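Print this page | E-mail this article

The Man Who Keeps the Small Clubs
15/04/2019

When I called Tetteh Appiah to ask for a conversation about amateur football, he said yes before I finished my question, and then he asked me to come early. "In the afternoon my voice becomes tired," he explained. I arrived at his apartment in Gidenmont a little after breakfast. He had prepared tea, a plate of sliced oranges and a handwritten page with the topics he did not want to forget.

Mr. Appiah worked most of his life as a bookkeeper for Flurier, the company that made parts for water pumps. In his free time he was a referee in the lower leagues, and since his retirement he has been writing the history of the clubs that played there. Most of these clubs do not exist anymore. Their names are not in the big books and many of their players have died.

"I was the referee, so they were angry with me every week," he told me. "But when a club closed, the same people came to me with a box. They said, Tetteh, you are a serious man, you take it."

The boxes contain match reports, letters, membership cards and bills for field rent. He has entered everything in a list, with the date and the name of the person who gave it. On the morning of my visit the list had 3,747 lines. He showed me the last one, which was a receipt for a goal net.

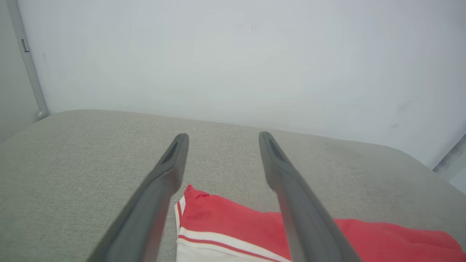

Learning to blow the whistle

He did not want to become a referee. He was a left back for the Ninberg second team, and by his own judgment he was slow. In one September the regular referee did not arrive, and the captain pointed at him because he had read the rules. He had read them only because he was injured and had nothing else to do.

"The first match I made two big mistakes," he said. "I gave a penalty that was outside the area, and I forgot to write down the second goal. The second one was worse. A wrong penalty is an opinion. A goal which is not in the book, that is a problem for the office."

I asked him if he was afraid of the spectators. He thought about this for a while and ate a piece of orange.

"At Ninberg no. At Wannasri, yes, a little. The field there was between the railroad and the market, and people came to the match directly from selling fish. They had strong voices. They knew my mother's name, I don't know how. But after the match they always gave me something to eat, also when they lost."

Wannasri is the club which takes the most space in his notes. It was founded by workers from the market, and for a long time it paid for everything with a supper once a year. Mr. Appiah has the accounts of these suppers. In the best year they sold 200 tickets, and the hall had 200 chairs, so the cook's family had to eat standing in the kitchen. The accounts say also how much rice was bought and who lent the pots.

"For me this is the history," he said. "The result of the match you can find in the newspaper. Who lent the pots you can find only here."

What happened to the shirts

A subject that came back many times in our talk was clothing. In the small clubs a player did not own his shirt. The club bought one set and it had to live as long as possible. After the match all the shirts went into one bag, and one family took the bag home for washing. In many clubs the family changed each week according to a list, and there were quarrels about the list.

"If the wife of the goalkeeper washed too hot, the whole team played in pink until the end of the season," said Mr. Appiah. "I have a letter about this. It is a very angry letter, three pages."

He explained to me that stripes on the cuff were considered something elegant, because they cost extra. A poor club took a plain shirt. A club with a little money took a different color for the sleeves, and if there was still money, then stripes. He speaks about this with the same seriousness as about the offside rule.
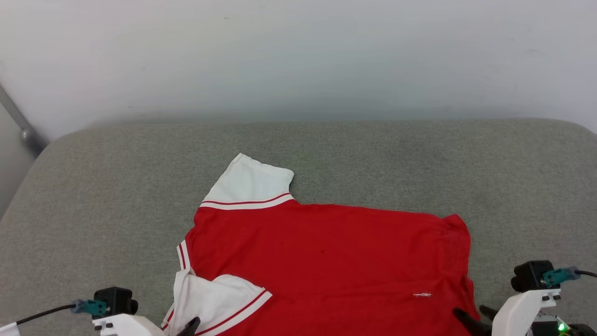
Red shirt with white sleeves and striped cuffs.

He believes that old shirts should not be repaired too much. A friend offered once to make some of them look like new, and he refused politely. The creases do not disturb him either. When people ask him to iron a shirt for an exhibition he tells them that it was never ironed when it was played in.

The end of the league

I wanted to know why so many clubs closed in so short a time. I expected that he would speak about television or money. He mentioned both, but he put another reason first.

"The factories changed the shifts," he said. "Before, everybody was free at the same hour. Then at Flurier we got the new shifts and half of the team was working when the other half was free. You cannot play football with half a team. They tried, they borrowed players from each other, and I closed one eye. But after two seasons it was finished."

The last match he directed ended 2–2. He remembers that it rained and that the ball was too soft. After the final whistle the players shook his hand, one after another, and he did not understand why until he was in the bus.

"They knew already," he said. "To me they had not said it."

His book should be ready next year if his eyes permit it. A printer has promised him a good price. He does not expect many buyers, but he would like every family that gave him a box to receive one copy without paying. While I put on my coat he went back to his page, found one topic he had forgotten and made me sit down again. It was about the goalposts in Gidenmont, which were not of the same height.

Print this page | E-mail this article

Reader comments

Cheng-en Liao wrote:
Thank you for this. My uncle played for Wannasri and we still have his membership card at home. Does Mr. Appiah still accept material? I can bring it or send a copy.

leftback_g wrote:
The goalposts are true! The one near the road was lower. Everybody shot there in the second half if they could.

M. from Ninberg wrote:
I think the hall for the suppers was bigger than he says, but maybe I was small. Nice article. Please write when the book is out and where one can order it.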